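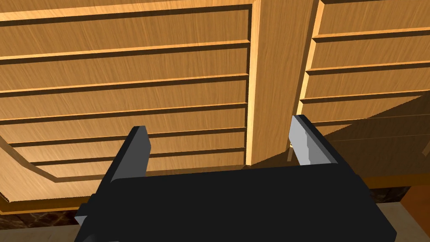
Home | Machines | Makers | Workshops | Recent changes | Log in

Traltik

Traltik is a home-built parallel gripper and the simulation project that goes with it. It was started by Tomás Fonseca and Sofia Pacheco at the Hendthorpe shared workshop and is now kept up by a small group of members there. The name covers the gripper, its control board and the simulated kitchen used to try out motions before they are run on the bench.

History

Fonseca built the first version in his garage from parts left over from a plotter. It had one moving finger and a fixed one, and it dropped most of what it was given. Pacheco suggested moving both fingers from a single lead screw, and the pair rebuilt it over one winter. The project moved to Hendthorpe in June, when Fonseca needed the garage back.

Bernardo Mendes joined later and wrote the simulation. Before that, every new motion was tested on a real cabinet door screwed to a sawhorse. The door was replaced twice.

Design

The gripper has a flat palm block and 2 fingers with pale inner pads. The fingers travel on a shared screw with left-hand and right-hand threads, so they always open and close by the same amount. A stepper motor turns the screw through a belt – an earlier gear drive was quieter but had too much play.

Control runs on a Higuchi board, a design by another Hendthorpe member, Gonçalo Falcão. The board reads motor current and stops the fingers when it passes a set limit. The limit is normally 600 milliamps and is lowered to 200 for thin parts.

Simulation

The simulated kitchen has wooden cabinets with grooved, slatted fronts. Mendes chose cabinets as the main task after Pacheco asked for something she could copy in the workshop. The viewpoint sits behind the palm and looks out past the fingers, matching the mount on the bench arm.

Early runs gave poor results on slatted fronts. The simplified contact model treated each panel as a flat sheet, and a finger could slide across grooves that would have caught it on the bench. Version 23 of the scene file added the grooves to the contact shapes. It runs more slowly, and some members still use the flat panels for quick checks.

Related builds

Clukton, a suction tool by Leonilde Carrilho, uses the same mounting plate and can be swapped in with four screws. It shares the scene files but has its own control code. Carrilho also maintains the wiring notes for both tools.

Related articles
Clukton
Higuchi (control board)
Hendthorpe workshop
Lead screw
Parallel gripper
Stepper motor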